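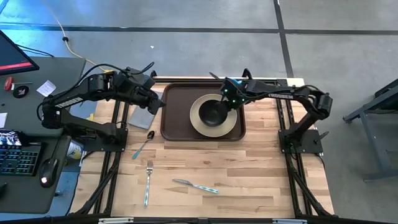
*The butcher-block table and a tray, Fliddale*

Hello! I'm Aisyah and I'm looking for people to join my supper study, which runs through May at Fliddale. I want to know how we eat when we eat alone (standing up, in front of the telly, straight from the pan, all welcome!). You'd keep a food diary for me and come in for one evening meal and a good long natter.

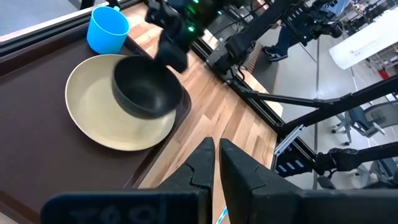 My study needs 77 people who live on their own, any age over 18, and you don't have to be able to cook. Supper is soup and bread, then something with rice, so there's a black bowl and a big pale plate for everyone, plus a blue cup for your squash. Tell me about allergies when you write, please! I'll pay you £100 once your diary is in, and bus fares from Hillis or Promdale on top.
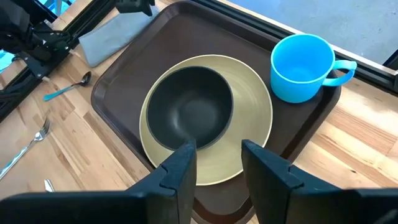
*Bowl, plate and blue mug on a brown tray*

Fancy it? Drop a note to me or Bjarke Brynjólfsdóttir at the Quezada desk by 2 May 2026, with your name and which evenings suit you.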